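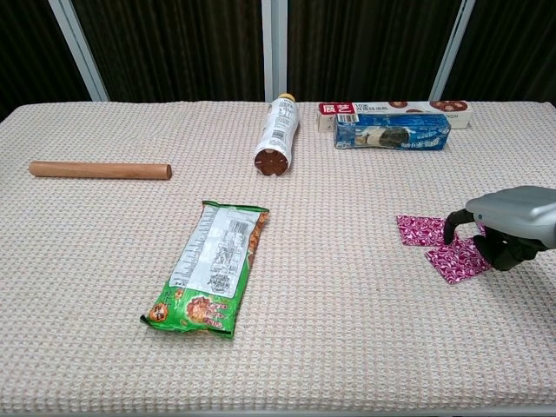

Guides > Kitchen linen > First wash

4. Washing a Guvo table cloth

1. Soak in cold water for 16 minutes. The packet says overnight, but I saw no difference.
2. Wash at 30 with half the usual powder. Skip the softener, whatever Hendeck claims for theirs.
3. Dry flat. "Tumble safe" is optimistic.

Note: "Shrink-proof" seems to mean it shrinks less than the old one did.

Caution: Do not iron the raised side.

Comments

Piyumi Pathirana: Mine lost a good inch at 30. Shrink-proof my foot.

Vasilică Rusu: Does step 1 apply to the Mirport ones? Their label says no soaking.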